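Recording broadcast TV to a USB drive: setup notes

Updated 2022-03-31

These notes cover sets and receivers with a USB recording function, used to keep reality shows, live finals and other programs with unreliable end times. Menu names vary by model. The ones below are from a Jorkside receiver.

Drive

Use an external hard drive with its own power supply if the receiver's USB port does not deliver enough current. A drive that clicks or disconnects during recording is usually underpowered. Flash drives work for single episodes but wear out under time-shift, where the receiver writes constantly.

Most receivers format the drive on first use and erase everything on it. Copy off existing files first. Recordings are normally encrypted to the receiver and will not play on a computer or on a second set of the same model.

Padding

Live shows overrun. Set the start padding to 8 minutes and the end padding to 57 for elimination nights and finals. For prerecorded episodes, 17 at the end is enough. If the receiver has one tuner, check that the padding does not overlap the next timer on a different channel. The Jorkside drops the later timer without a warning.

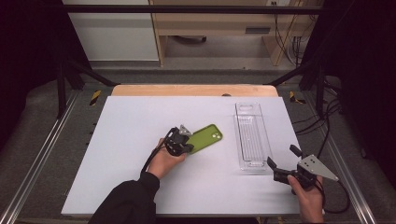 Series timers match on the program title. When a channel changes the title for a reunion or a results show, the timer skips it. Check the guide once a week during the season and add these by hand.

Standby

Leave the receiver in standby. If it is connected to a switched power strip, the strip must stay on or the timer will not run. Disable automatic power-off in the energy menu, as some models apply it during a recording.

Storage

Delete watched episodes before the drive is almost full. Below the reserve limit the receiver stops recording mid-program and leaves a file that may not open. Error 919 on the Jorkside means the file index is damaged. Run the disk check from the storage menu before reformatting.

Correction: an earlier version gave the end padding for finals as 17. Thanks to Nadja Grabner for reporting it.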